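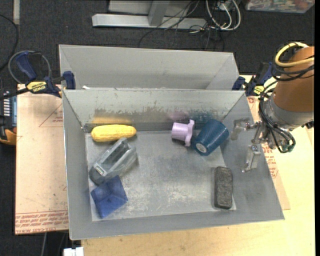

I've been reading up on mussel glue again (sorry, I know I did this to you in July). Wenjie Cai at the Nerkska lab has a new batch of the sticky stuff that's meant to set underwater, and she let me poke at it for an afternoon! It comes out of the syringe looking like weak tea, and then you press two pieces of wet glass together and wait 14 minutes. I pulled as hard as I could and got nowhere.

The old recipe needed 46 minutes and went crumbly in salt water, which is a pretty bad trait in a marine glue. Wenjie swapped out one ingredient and cut the iron way down, and she's still not totally sure which change did the trick. Torben Bauerfeind thinks it's the iron. They have a bet going, loser buys lunch.

Next up is a longer soak, 60 days in a tank of real harbor water, with barnacles and all the other gunk that comes with it. I've asked to be there when they pull the samples out. If you have questions for Wenjie, send them my way and I'll pass them along.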